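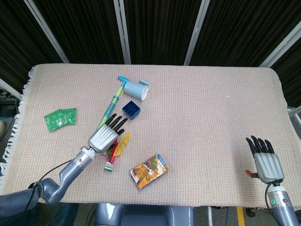 Kuncombe robotics club, February

We have 11 members this term and one two-armed robot to share, so most of the work is waiting for a turn. My group has the tabletop task: pick things up off a cloth and put them in a bin by kind.

The hard item so far is the shuttlecock. The feathers bend before the fingers register any contact, and then the base swings. The mug is easy if you go for the handle. The green packet slides. Price, the team we share the lab with, told us to close the thumb last – that helped some.

We have logged 300 grasps. The Varovside meet asks for 2,000 before they let you enter, so we are staying until 11 at night twice a week. I still need to rewrite the wrist code, which drifts when both arms run at once.

Next up is the small printed box, or card pack, lying flat.

Print | E-mail this post
4 comments | 2 shares
© Kuncombe Robotics Club blog | Contact | Back to top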